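Subject: Re: [desk-finish] Hardwax oil over old lacquer, sanding sequence
List archive, last updated: August, 16:12 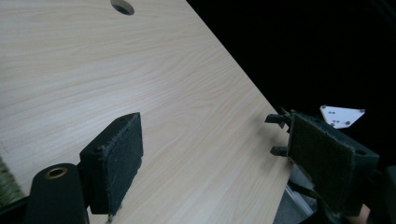
On the sanding sequence first, then the compatibility point, which I think matters more.

> I have a run of desktops to refinish, all with the original factory
> lacquer. Most of it is sound but it has gone dull where forearms rest.
> Can I key the surface with 240 grit and put Prallico hardwax oil
> straight over the top, or does everything have to come off? The
> Basier data sheet says their oil will go over "previously finished
> surfaces" but does not say which ones. Also, what do people do about
> the cable holes? The last batch went dark round the rims.

Everything has to come off. A hardwax oil cures partly in the wood fibres and partly on top of them. Over sound lacquer there is nothing to soak into, so the oil sits as a soft film and stays soft. I have seen it mark under a coffee cup after 12 weeks. Keying with 240 gives the film something to hang on to mechanically but does nothing for the cure.

I take "previously finished" on a sheet like that to mean previously oiled. I would ask Basier in writing before relying on it for lacquer.

Sequence I use on solid tops:

80 to break the lacquer, 120 to remove the 80 scratches, 150 to finish. Stop there. Going to 180 or 220 closes the surface and the first coat goes on patchy, particularly on ash and beech. Vacuum between grits. A tack cloth leaves residue on some makes and I no longer use one.

On veneered tops the 80 stage is out of the question. Face veneer on office furniture is commonly 0.6 mm and I have gone through it at the front edge more than once. Use a chemical stripper, neutralise it, leave it overnight, then one light pass at 150 by hand with a cork block. Check the edge of any cut-out before you start, as you can usually see there whether you have a solid board or a veneered core.

On the holes — the dark rims come from end grain taking up more oil than the face does. On a round hole you get two arcs of end grain and two of long grain, so the colour goes uneven round the circle as well as dark. What works:

Sand the inner wall one or two grits finer than the face. If the face is at 150, take the wall to 240 on a dowel wrapped in paper.

Oil the wall first with a stiff brush, wait 4 minutes, and wipe it back hard with a lint-free cloth. Then do the face. If you oil the face first, the surplus runs over the lip and sits in the hole, and that gives you the ring.

Do not pad across the opening. Work up to it from each side with the grain. A pad dragged over the lip squeezes out a bead of oil, and it cures as a ridge.

If the core is chipboard, seal the wall with two coats of thinned shellac before any oil goes near it.

Coverage: my last job was Manríquez oil on ash, two coats, no sealer. The second coat took well under half of what the first did. If yours takes the same as the first, the surface was not wiped back properly or the board was too dry to start with.

Drakow do a water-based hardener for theirs. I have not tried it over stripped veneer and would be glad to hear from anyone who has, in particular whether it raises the grain enough to need another pass at 150.

Rags flat outside to dry, or in a lidded metal tin under water. They will self-heat if left in a heap.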